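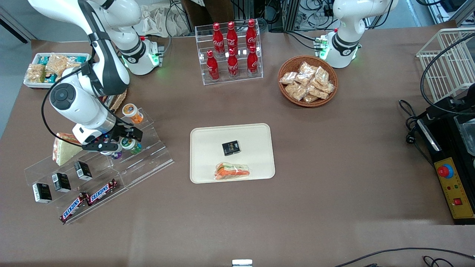

4 Stellplätze und Artikel anlegen

In diesem Abschnitt wird beschrieben, wie eine Verkaufsfläche für Snacks und Getränke in der Orar Bestandserfassung eingerichtet wird. Das Handgerät muss gekoppelt sein (siehe Abschnitt 3).

4.1 Stellplatz anlegen

1. Im Hauptmenü „Flächen“ wählen und mit OK bestätigen.
2. „Neuer Stellplatz“ antippen.
3. Behältertyp auswählen: Stufendisplay, Korb, Tablett oder Freifläche.
4. Bezeichnung eingeben (höchstens 16 Zeichen, keine Umlaute).
5. Bei Stufendisplays die Anzahl der Ebenen eintragen. Zulässig sind bis zu sechs Ebenen. Die Zählung beginnt unten.
6. Mit „Speichern“ abschließen. Das Gerät vergibt die Stellplatznummer.

Hinweis: Die Stellplatznummer kann nachträglich nicht geändert werden. Wird ein Behälter nur verschoben, bleibt die Nummer bestehen.

4.2 Artikel zuordnen

1. Stellplatz in der Liste öffnen.
2. Strichcode des Artikels scannen. Ein kurzer Signalton bestätigt die Erfassung.
3. Sollbestand und Mindestbestand eingeben.
4. Mindesthaltbarkeitsdatum der ältesten Packung erfassen.
5. Vorgang für alle weiteren Artikel wiederholen.

Körbe und Tabletts werden als getrennte Stellplätze geführt — auch wenn sie direkt nebeneinander stehen.

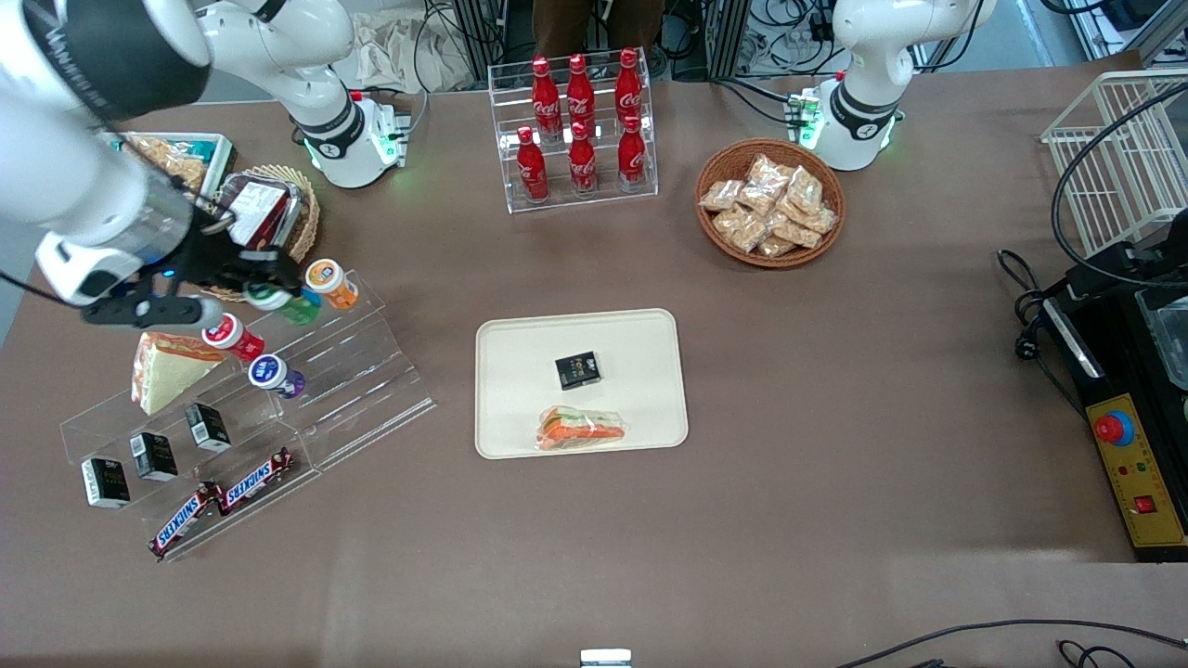
Abb. 4: Behältertypen Korb und Tablett

Achtung: Lose Ware ohne Strichcode darf nicht unter der Nummer eines verpackten Artikels gebucht werden. Für lose Ware ist ein Hausartikel anzulegen (Abschnitt 5).

4.3 Erstbestand buchen

1. „Inventur“ und anschließend „Erstbestand“ wählen.
2. Gezählte Menge je Artikel eingeben.
3. Abweichungen vom Sollbestand prüfen. Abweichende Zeilen sind mit einem Sternchen markiert.
4. Buchung mit der vierstelligen Benutzer-PIN freigeben.

Erscheint die Meldung 906, ist der Stellplatz durch einen anderen Benutzer gesperrt. Vorgang abbrechen, Sperre unter „Flächen — Status“ aufheben und ab Schritt 1 wiederholen. Bereits eingegebene Mengen gehen dabei verloren.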